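To: Gredovwood Dental Parents list
Date: 6/13/20
Subject: Re: Space maintainer after early loss of a baby molar

Hello all,

I answer to the message from May, which I quote in part:

> Our daughter lost a lower baby molar to decay and the dentist at
> Cillamero recommends a band and loop. Is it really necessary? She
> is 5 and the adult tooth will not come for years. Also, what can
> she eat with it?

My son has worn a band and loop for 3 months now. I had the same doubt as you. Our dentist at the Eskola clinic explained that the back tooth can lean forward into the gap, and then the adult tooth has no room to come up. She showed us the X-ray before we decided, and I would recommend that you ask for this also.

The fitting took 2 short visits. We paid 287 dollars, and the Gilteo plan gave back a part of it after I sent the form a second time. Please check if your plan wants the tooth number on the receipt, ours was refused without it. 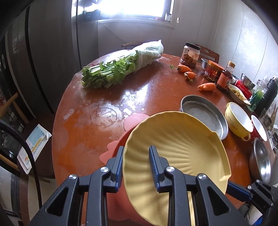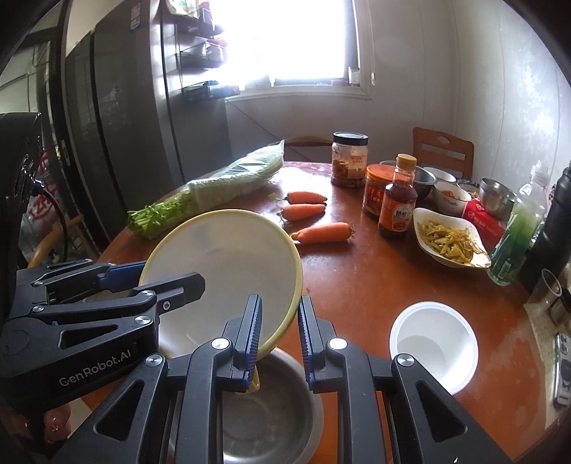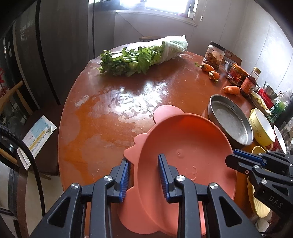 Plates and a bowl, on the round table.

About the food: no toffee, no chewing gum, no ice cubes. Soft meals were better in the first days, so we made porridge, mashed potato and well cooked pasta. Apples he eats in thin slices. He complained of a strange feeling against the tongue, but after one week he did not mention it any more.

For cleaning, we brush around the band with a small soft brush, morning and evening. If the band feels loose, call the clinic and do not try to push it back at home. This was written on our sheet in bold letters.

Does anybody know how often it must be checked? We were told every six months, but my neighbour's clinic says every three.

Kind regards,
a mother from Gredovwood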